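Food Storage at Small Scale
Handout 2: the mini fridge

Notes by Anjani Setiawan. Read these before the practical and bring your own copy, I never print enough.

Last time we did pantries and dry goods, and a few of you asked why I keep going on about mini fridges when everybody has a big one at home. Well, half of you live in one room! And a little fridge is a lovely thing to learn on. You get a shelf, a floor and a door, and every choice you make shows up right away.

Start with the back wall. In the kind we use there's a round vent up near the top with a fan behind it, and that's where the air gets pushed around. Block it with a tall carton and you've spoiled the whole point of having it. So open the door all the way (all the way, please, Botond) and look at where the vent sits before you put a single thing inside. 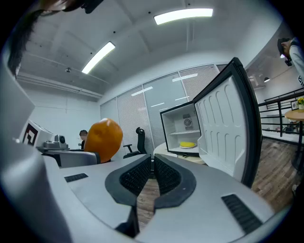 Fig. 1. Mini fridge with the door open: round fan grille at the top of the back wall, a yellow item on a plate on the lower level.

Now, plates. I like every item on its own plate, even if it seems fussy. It slides in and out in one go, drips stay put, and you can wipe a plate a lot faster than you can wipe a shelf. Georges Nseir, who taught this unit before me, used bare shelves and we argued about it for a whole March. I'm still right.

Second thing: have somewhere to put stuff down. People open the door, grab something with each hand and then stand there with nowhere to go, letting the cold out. Clear a landing spot on the table first. 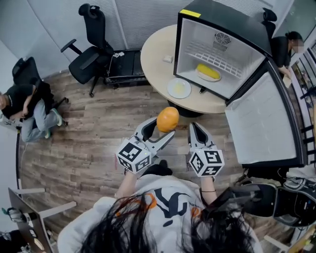
Corn keeps best cold and in the husk, but once it's husked I wrap it and try to eat it within 2 days. Bananas I leave out until they're as ripe as I want them. Whole pumpkins and winter squash don't need the fridge at all, so save the space, but a cut one goes in, wrapped tight. Mangoes sit out until they give a little when you press them, then in they go.

For the practical
Work in pairs. Szabolcs has the sign-up list.
Sketch your fridge with the door open and mark the vent.
Plan where each item goes, then load it and see how far you drift from the plan.
Sketches are due 30 June 2022, and 400 words of notes is plenty.

Reading: the Niskanen chapter on shelf layout, first half only. The second half is all walk-in coolers.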